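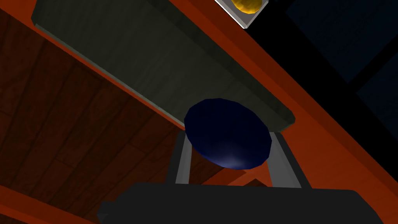 Most gripper comparisons I read are run in simulation, and most of them stop at the grasp. I think that is the wrong place to stop. We ran 472 trials on three grippers, the Wokby, the Manzano and the Fondeck, all in simulated kitchens, all moving bowls. The plain two-finger Wokby dropped the fewest. It also bumped into shelves and counters 155 times, and a table of grasp scores would never show that.

A bowl held well in a bad spot is still a failed job. If the hand is too bulky to back out from under a counter, finger strength does not matter much. I would score clearance first and grip second, and I would publish both.

I would still buy the Wokby. I would mount it on a thinner wrist.

Comments (3)

gridline6: Did you penalize light contact the same as a hard hit?

Standcombe_lab: We saw the same with mugs. The wrist was the problem.

pxl: Please post the Fondeck numbers in July.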